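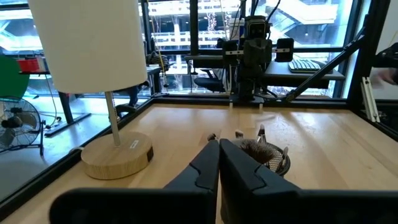 Eine Tischlampe braucht doch keinen Tag der offenen Tür, schrieb mir Viktória Csonka, als ich ihr am Abend vorher von meinen Plänen erzählt habe, und ob ich nicht lieber mit ihr in die Sauna wolle. Wollte ich nicht! Ich habe seit Jahren ein Faible für Lampen und überhaupt für alles, was auf Tischen herumsteht, und wenn Veres in Nodthorpe schon mal aufmacht, dann setze ich mich eben um kurz nach sieben in den Zug.

Vom Bahnhof nimmt man den Bus Richtung Gewerbegebiet und läuft dann noch ein Stück an der Straße entlang (Gehweg nur auf der linken Seite, ich bin natürlich rechts gelaufen). Am Eingang gab es Kaffee, einen Lageplan und einen Aufkleber mit dem eigenen Namen. Meiner war falsch geschrieben, aber hübsch.

Die Führung hat Lilla Jakab gemacht, in einem Tempo, bei dem ich kaum zum Mitschreiben gekommen bin. Vier Stationen: Stofflager, Holzwerkstatt, Montage und dann der Raum mit den großen Fenstern, durch die man ins Büro schaut. Dort stand sie, die Lampe, wegen der ich gekommen war: hoher weißer Zylinder aus Stoff, dünne silberne Stange, runder, dicker Holzfuß mit schöner Maserung. Ich kannte sie bisher nur aus dem Prospekt und hatte sie mir viel kleiner vorgestellt. Auf dem hellen Holztisch sieht sie richtig stattlich aus, fast ein bisschen vornehm, und der Fuß passt farblich so gut zur Platte, dass ich sofort an meinen dunklen Schreibtisch daheim denken musste und ins Grübeln kam.

Aber der Reihe nach. Im Stofflager hängen laut Schild 364 Muster, und man darf alles anfassen! Da hätte ich den ganzen Vormittag bleiben können. Leinen in jeder Webart, Baumwolle, auch ein Filz, der sich wie eine alte Jacke anfühlt. Frau Jakab hat uns gezeigt, wie verschieden ein Weiß aussieht, wenn Licht dahinter ist. Eins wird gelblich, eins fast rosa, und eins bekommt so einen Graustich, den ich persönlich furchtbar finde, der sich aber wohl gut verkauft. Geklebt wird der Stoff auf eine Trägerfolie, dann gerollt, dann kommen oben und unten die Ringe rein. Ich durfte es an einem Probestück selbst versuchen und habe eine Falte hineingearbeitet, die man vermutlich noch aus Flaltel sehen kann.

In der Holzwerkstatt war es laut und roch herrlich. Die Füße werden gedreht, geschliffen, geölt und noch einmal geschliffen. Auf meine Frage, ob es auch schwerere Füße gebe (meine Katze, lange Geschichte), hat Andor Major mir einen in die Hand gedrückt, in den unten ein Gewicht eingelassen wird. Kostet Aufpreis, würde ich aber nehmen.

Und dann die Schirme! Ich war lange der Meinung, ein Zylinder sei die langweiligste Form, die man einer Lampe antun kann. Inzwischen bin ich bekehrt - vor allem bei denen, die oben offen sind, weil man dann noch einen Lichtkreis an der Decke hat und abends keine zweite Lampe braucht. 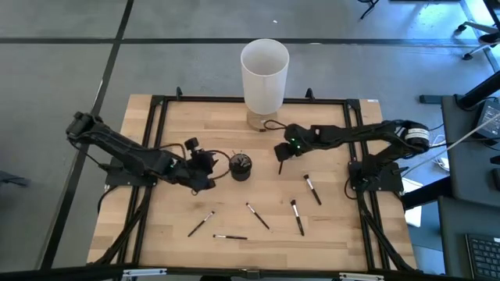

Bei der Höhe sollte man allerdings vorher daheim messen. Ein so großer Schirm will Platz nach allen Seiten, und wer ein Regal über dem Tisch hat, bekommt vermutlich Ärger. Frau Jakab empfiehlt, sich den Umriss aus Packpapier zu schneiden und ein paar Tage hinzustellen. Das klingt albern, ich habe es aber gleich nach der Rückkehr gemacht, und mein Packpapierzylinder steht jetzt neben dem Drucker und macht sich ganz gut.

Gefallen hat mir auch das Kleinzeug. Auf demselben Tisch stand ein runder Netzkorb mit schwarzem Rand, darin etwas Flauschiges in Braun und Grau, das mich an einen Staubpinsel erinnert hat, und daneben ragte ein dünnes Metallding heraus, eine Pinzette oder kleine Zange. So einen Korb will ich auch! Bei mir liegen Pinsel, Stifte und Scheren in einer alten Keksdose, und man findet nie etwas. Im Verkaufsraum gab es leider keine, nur größere Modelle von Cillora, und die waren mir zu tief.

Zum Abstauben von Stoffschirmen übrigens noch ein Tipp aus der Fragerunde, den Brijesh Bhardwaj beigesteuert hat: immer trocken, immer von oben nach unten, und mit einem weichen Pinsel statt mit dem Tuch. Ich habe meinen Schirm im Schlafzimmer jahrelang feucht abgewischt. Man sieht es ihm an.

Mittags gab es Linsensuppe im Hof, dazu ein Brot, für das allein ich wiederkommen würde. Gekauft habe ich am Ende keine Lampe, dafür eine Tüte mit Stoffresten und ein Stück Holz, das beim Drehen übrig geblieben ist und jetzt als Türstopper dient. Wer selbst hinfahren will: Der nächste Termin soll im Januar sein, anmelden muss man sich nicht, und der letzte Bus zurück zum Bahnhof geht schon kurz vor fünf.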